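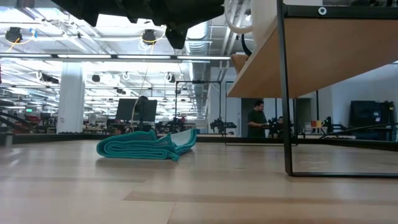
We booked the upper apartment at Triltberg for the last stretch of August and got home on 1st September. It sleeps four in two bedrooms, with a sofa bed in the living room that we left folded up. Towels are included in the price, which is not the case at every rental in the valley. A folded teal towel on a light wooden tabletop, with a nubby weave, gives a fair idea of the kind of thing you can expect: simple, sturdy, no monogram. We were given one bath towel and one hand towel each, and a second set costs extra.

**Getting there.** The directions in the confirmation email are good until you reach Dratdale, where the road splits and the sign for Triltberg is behind a hedge. Take the left fork. After that it is 2 miles of single-lane road with passing places. Parking is on gravel beside the house and there is room for two cars if the first one pulls all the way up. The key box is by the side door.

**Bedrooms.** The double faces the hill and gets the morning sun. The mattress is firm. The twin room is smaller, and with both beds made up there isn't much floor left for suitcases, so ours lived in the hall. Both rooms have blinds but the one in the twin doesn't reach the sill. If you wake early with the light, take the double.

**Kitchen.** Four-burner gas stove, a full-size fridge, and a dishwasher that takes 43 minutes on the short cycle. The knives are dull. There is a decent cast-iron skillet and plenty of plates. No coffee filters, and the small store in Dratdale only had the wrong size. Bring your own, along with dish soap if you're particular, as the bottle under the sink was nearly finished.

**Bathroom.** Walk-in shower, no tub. Pressure is fine for one shower but drops when someone runs the kitchen faucet. Hot water came back within half an hour after all four of us had washed. The fan is loud and is wired to the light.

**Heating and internet.** We only used the heat on one evening and the living room warmed up quickly. The bedrooms took longer. Wi-Fi reached the living room and the double, and was weak in the twin. Phone signal depends on your carrier. Mine worked at the end of the driveway.

**The area.** The path to the lake starts more than 400 yards up the road, past the second gate, and the walk down is easy going. It is muddy at the bottom. For dinner we went to Cifuentes twice. The lamb was better the first time, and you should book ahead for an outside table.

**Booking and cost.** We booked through Zarnari, which adds a cleaning fee at the last step, so check the final total before comparing it with other places. The deposit was $100 and it was returned four days after we left. Our contact was Valquíria Miranda, who answered messages the same day and sent a man over to fix the sticking window in the hall.

Four stars. I took one off for the blind and the water pressure. We would stay again, probably in spring, and I have asked whether the lower apartment allows dogs.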